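Category: Grippers and End Effectors > Hand-held > Evaluation units

Valentini 2 Hand-held Gripper

The Valentini 2 is a two-jaw parallel-use gripper for hand-guided trials, supplied by Grundivside. It lets a team compare jaw and pad options before committing to an arm. The linkage plates have triangular cut-outs to save weight, and the blue rubber finger pads can be changed without removing the jaws. The unit weighs 797 g with pads fitted.

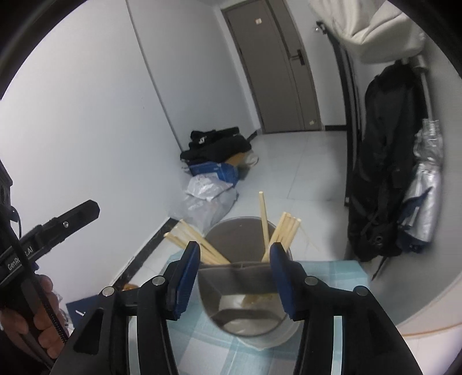 Can the same pads be used on an arm-mounted gripper?

The pads fit the Naranari arm version directly – the hole pattern is the same. Older Grimeslow jaws need the adapter plate, part 911, ordered separately.

For comparison work we suggest starting with rim grips on metal cups and similar thin-walled items, first empty and then loaded. An off-centre load shows up differences between pads sooner than a plain block does. Keep the approach angle the same between runs and note any turning of the item in the jaws.

Pads should be wiped with a damp cloth and checked for cuts every 300 cycles. Do not use solvent. Check the linkage screws at the same time – a loose pivot gives uneven closing and will spoil a comparison.

Supplied with one pair of pads and a hex key. Camera and controller not included. Price list valid from April.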